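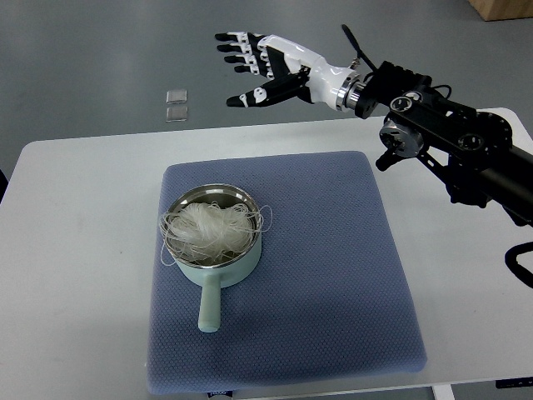
Figure 3. Test table with the square blue-gray cushion and the small mint-green saucepan.

3.2 Soft supports and small cookware

In many homes, a pot is not always put down on a hard and flat surface. In our household survey in Plakthorpe, the respondents told us that they also set cookware on folded towels, on seat pads and on cushions, mostly when the kitchen counter was full. The survey received 2,000 answers, and 97 of them mentioned a cushion by name. This is a small share, but such a support is difficult to study with the usual tables of stability, which assume that the surface does not change its form under the load.

For this reason we included one cushion in the set of supports. It is square, with a fine woven texture and padded edges (Figure 3). The cushion lies directly on a white table, and the saucepan rests on its upper-left portion. We call this placement "off-center" in the rest of the paper. The other placements are "center" and "edge", and they are defined in the same way for all the supports in the Jullen set.

The position is important for two reasons. First, the filling is pressed more easily near the border than in the middle, so the base of a pot can take a small angle. Second, the handle of a saucepan moves the center of mass away from the center of the base. When the handle points to the outside of the cushion, both effects are added. When it points to the inside, they partly cancel each other. Kerr and Grudoritz, the two older protocols we compare with, do not record the handle direction, and we think that this explains a part of the disagreement between their results.

Before each trial the cushion was turned over and pressed flat by hand, and then left for 300 seconds. Without this pause, the mark of the previous pot was still present in the fabric and the next angle was too large. In total, 3,855 placements were recorded on all supports. The trials in which the pot slid from the cushion to the table were kept in the data and are reported separately in Section 4.1.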